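導入マニュアル第4章の改訂版。前の章でMondumerのインストールとログイン確認まで済んでいることを前提にしています。済んでいない人は戻ってください。

## 4 芸能ニュース受信の設定

この章で扱うのは、芸能・音楽まわりの速報をMondumerに取り込み、編集部の確認待ち一覧に並べるまでの設定です。掲載の操作は次の章に回しました。

販売元の案内には「つなぐだけで一日の話題がそろう」と書いてあります。そろうのは話題であって、事実かどうかは別です。一覧に並んだものの中には、本人の投稿、事務所の発表、誰かの見間違い、前の年の記事の焼き直しが同じ顔で混ざっています。画面上の見た目の差はほとんどありません。以下の手順は、その差をできるだけ早い段階でつけるためのものだと思って読んでください。

用意するもの:

- 管理者権限のあるMondumerのアカウント
- Grusen(写真配信)の契約番号
- 編集部の共有メールアドレス
- 情報源の一覧表(共有フォルダの「情報源_現行」)

一覧表は「情報源_最新」という名前のものもありますが、そちらの方が古いです。名前を直してほしいと何度か頼んでいます。

### 4.1 情報源を登録する

1. 画面左の「受信」を開き、「情報源の追加」を押します。
2. 種別を選びます。「公式」「報道」「投稿」「その他」の中から選ぶようになっています。
3. 配信元のアドレスを貼り付けます。末尾に余分な空白が入ると、エラーも出さずに何も受信しません。
4. 表示名を入力します。サイト名をそのまま使い、「速報!」などの飾りは外してください。
5. 「接続を試す」を押し、緑の印が出たら「保存」を押します。

> **注** 緑の印は、相手のサーバーから何かが返ってきたという意味しか持ちません。中身が空でも緑になります。保存したあと、一覧に実際の見出しが出るまで見届けてください。

種別の選び方で迷ったら、下の扱いに従ってください。

**公式** 本人または所属先が運営していると、こちらで確認できたものに限ります。認証マークが付いているだけでは「公式」にしません。マークは買える場合がありますし、付いたまま名義が変わった例も見ています。所属先のサイトからリンクされているかどうかをたどり、たどれた経路をメモ欄に残します。

**報道** 署名のある記事を出し、訂正欄を持っている媒体です。訂正欄がない媒体は、間違えない媒体だと考えるより、直さない媒体だと考えておくほうが安全です。

**投稿** 個人の目撃談、ファンの掲示板、匿名の情報提供。量が多く、たまに本当に早い。その「たまに」を理由に種別を上げたくなりますが、上げないでください。

**その他** まとめサイト、転載サイト、運営者のわからないもの。Budnessはここに入れます。Budnessは自社を「取材チームによる独占情報」と紹介していますが、登録欄にあるのは問い合わせフォームだけで、取材チームの名前は一人も見つけられませんでした。見つけた人がいれば種別を見直します。

### 4.2 受信の間隔を決める

1. 「受信」→「間隔」を開きます。
2. 「公式」と「報道」を30分に設定します。
3. 「投稿」と「その他」を4時間に設定します。
4. 「リアルタイム受信」の切り替えが灰色になっていることを確かめます。
5. 「すべての情報源に適用」は押さず、種別ごとに「適用」を押します。

手順5で「すべての情報源に適用」を押すと、直前に開いていた種別の値が全部に入ります。元に戻すボタンはありません。

リアルタイム受信については、使いたいという声が毎回出ます。販売元の説明では「他社に先がけて話題をつかめる」とのことです。試験的に入れてみた期間、確かに通知は早く来ました。来たのは、同じ歌手が同じ空港にいたという話が言い回しを変えて延々と続く列で、そのうちのいくつかは別人でした。早く掲載できた記事があったかどうか、記録を見返してもはっきりしません。効果があったという記録が出てくるまで、灰色のままにしておきます。

> **注意** 受信間隔を短くすると、相手側から接続を止められることがあります。止められても緑の印は消えません。半日まったく更新のない「報道」の情報源があれば、まずこれを疑ってください。

### 4.3 人名の辞書を整える

Mondumerは見出しの人名を拾い、人物ごとに記事を束ねます。初期状態の辞書は広告で言われているほど賢くありません。俳優と同姓同名のスポーツ選手を一人として扱いますし、バンド名と地名の区別も苦手です。

1. 「辞書」→「人物」を開きます。
2. 検索欄に名前を入れ、既存の項目があるか調べます。
3. なければ「新規」を押し、表記、読み、職業、別名を入れます。
4. 同名の人物がいる場合は「区別する」に印を付け、職業を必ず埋めます。
5. 「過去の記事にも反映」を選び、保存します。

別名の欄には、本人が使っている名義だけを入れます。ファンの間の愛称や、掲示板で使われる当て字は入れないでください。愛称まで束ねる対象にすると、本人と無関係な投稿が人物ページに流れ込み、それが件数として集計され、「話題度」の数字を押し上げます。

話題度そのものについても書いておきます。人物ページの右上に出る数字で、計算方法は公開されていません。問い合わせたところ「複数の要素を総合的に評価」という返事でした。こちらの手元で見る限り、同じ記事の転載が増えるだけでも上がります。掲載の順番を決める根拠に使わないでください。会議の資料に貼るのもやめてください。貼ると、次の会議から誰もがその数字の話をします。

### 4.4 写真の受信をつなぐ

Grusenの写真をMondumer側に表示させる設定です。契約番号が必要です。

1. 「連携」→「写真」→「Grusen」を選びます。
2. 契約番号を入力し、「認証」を押します。
3. 利用範囲の画面で「ウェブ掲載」だけに印を付けます。
4. 「説明文を自動で見出しに使う」を外します。
5. 「撮影日を表示」に印を付け、「保存」を押します。

手順4は初期状態で印が入っています。外し忘れると、写真に付いている説明文がそのまま記事の見出し候補になります。説明文は撮影者や代理店が書いたもので、誰が写っているかについては比較的信用できますが、何をしているかについては書き手の想像が入りがちです。並んで歩いている人たちが「親密な様子」になり、腕時計を見た人が「いら立った様子」になります。

手順5も省かないでください。撮影日の表示がないと、受信日がその場所に出ます。受信日は今日です。いつの写真でも今日になります。
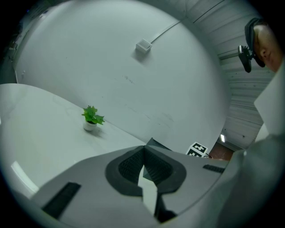 *溝の中央に淡い色の帯が通る、濃い灰色のパッド部*

写真が一覧に出ない場合は、次の順で調べます。

- 契約番号の入力に全角文字が混ざっていないか
- 利用範囲の印が全部外れていないか
- ブラウザの広告遮断が連携画面を止めていないか
- Grusen側で保守作業をしていないか

最後の項目は、Grusenの稼働状況のページを見ればわかることになっています。ただ、実際に止まっている間も「正常」と表示されていたことがあるので、同じ契約を使っている別の端末で開いてみるほうが早いです。

### 4.5 自動要約の扱い

受信した記事には、Mondumerが短い要約を付けます。便利そうに見えますし、販売元もここを一番の売りにしています。

初期設定では要約が見出しのすぐ下に太字で出て、元の文章は折りたたまれています。これを逆にします。

1. 「表示」→「一覧」を開きます。
2. 「要約を優先」を外します。
3. 「原文の冒頭を表示」に印を付けます。
4. 「要約に断定度を付ける」は外したままにします。
5. 画面を再読み込みし、原文が先に出ることを確かめます。

要約では「らしい」「とみられる」「関係者によると」がよく落ちます。原文が「来春に活動を再開する可能性がある」なら、要約は「来春に活動再開」となります。字数が減っているので要約としては成功なのでしょうが、芸能欄でこの違いを落とすと訂正記事になります。

断定度は要約ごとに付く星の数です。星が多いほど確かだという説明ですが、言い切りの形で書かれた記事ほど星が多くなる傾向があり、Budnessの記事はたいてい満点に近い評価を受けます。

> **注** 要約の文を記事にそのまま貼らないでください。貼ったものは校閲の段階で見分けがつきます。

### 4.6 確認待ちの規則を作る

受信したものを、どの条件で確認待ち一覧に送るかを決めます。この規則がないと、全部が同じ列に入ります。

1. 「規則」→「新規」を押し、名前を「芸能_基本」とします。
2. 条件に「種別が公式または報道」を入れます。
3. 動作に「確認待ちへ送る」を選びます。
4. 「別の規則を追加」を押し、名前を「芸能_裏取り」とします。
5. 条件に「種別が投稿またはその他」を入れ、動作に「保留」を選びます。
6. 保留から確認待ちに移す条件として「独立した情報源が2件以上」を入れます。
7. 両方の規則を有効にし、保存します。

手順6の「独立した」を、Mondumerは「アドレスの異なる」という意味で数えています。ひとつの投稿を引用した記事が別のサイトに載れば、それで条件を満たしてしまいます。つまりこの規則を通っただけでは裏は取れていません。確認待ち一覧に上がってきたものは、出どころをさかのぼって、同じ投稿に行き着かないかどうかを人の目で調べてください。行き着いたら保留に戻し、メモ欄に「同根」と書きます。

次のような内容は、種別が「公式」でも手動で保留にします。

- 訃報、入院、逮捕
- 結婚、離婚、妊娠
- 解散、脱退、契約の終了
- 未成年の家族に関するもの

公式のアカウントが乗っ取られた場合、流されるのはたいていこのあたりの話です。所属先に電話で確かめ、相手の部署と時刻をメモ欄に残してください。メールの返信だけでは確認と見なしません。

以前の版では、この一覧の対象を「担当者が重要と判断したもの」としていました。Lotte Cuypersから、それでは何も決めていないのと同じだという指摘があり、具体的に書き直しています。もっともな指摘でした。一方、Cuypersの案にあった「確認済みなら自動で掲載」は採っていません。確認済みの印は指がすべっても付きます。

### 4.7 通知を設定する

1. 「通知」→「宛先」を開き、編集部の共有メールアドレスを入れます。
2. 通知の対象を「確認待ちに入ったとき」だけにします。
3. 静かな時間帯を夜9時から翌朝までに設定します。
4. 「急上昇の人物を知らせる」を外します。
5. 「試しに送る」を押し、受信箱に届くことを確かめます。

試しのメールは迷惑メールに入ることがあります。件名が「今すぐチェック!」で始まるためだと思われます。件名を変える欄は見当たりません。販売元に要望を出したところ、検討するという返事が来ました。

個人のスマートフォンへの通知は、各自の判断で設定してください。夜中に届く芸能の速報で、朝まで待てなかったものがどれだけあるか、先に考えてみることを勧めます。

### 4.8 動作を確かめる

設定が済んだら、実際の受信で確かめます。約30分待てば最初の受信が終わります。待たずに「今すぐ受信」を押してもかまいませんが、その場合に働くのは受信だけで、規則は次の定時受信まで適用されません。規則が効いていないと報告してくる人の多くは、このボタンを使っています。

確認する点:

- 「公式」と「報道」の記事が確認待ちに入っている
- 「投稿」と「その他」の記事が保留に入っている
- 写真に撮影日が表示されている
- 原文の冒頭が要約より先に出ている
- 同姓同名の人物が別々に束ねられている

ひとつでも違っていたら、該当する節に戻ってください。「設定診断」という機能もありますが、保存されているかどうかしか調べません。間違った値が保存されていても「問題なし」と出ます。

### 4.9 Jacobsからの移行について

旧システムのJacobsに登録してあった情報源は、「取り込み」から一括で移せます。移せますが、種別は引き継がれず、全部が「報道」になります。掲示板もまとめサイトも「報道」です。

1. 規則を一時的に無効にします。
2. 「取り込み」→「Jacobs形式」を選び、書き出したファイルを指定します。
3. 取り込みが終わったら、一覧を種別順に並べ替えます。
4. 4.1の扱いに従って、ひとつずつ種別を直します。
5. 更新の止まっている情報源を削除します。
6. 規則を有効に戻します。

販売元の資料では、移行は「数分で完了」となっています。手順2だけならそのとおりです。手順4には丸一日を見込んでください。

> **注意** 手順1を飛ばすと、取り込みの途中から記事が確認待ちに流れ込みます。種別を直しても、すでに入った記事は戻りません。手作業で保留に移すことになります。

Jacobsの人物辞書は移行の対象外です。書き出しのメニューには項目がありますが、できあがるファイルは空でした。別の環境でうまくいった人がいれば、手順と一緒に知らせてください。それまでは4.3に従って手で入れます。

旧システムは12月まで読み取り専用で残します。過去の記事の出どころを調べるときは、こちらのメモ欄のほうがまだ頼りになります。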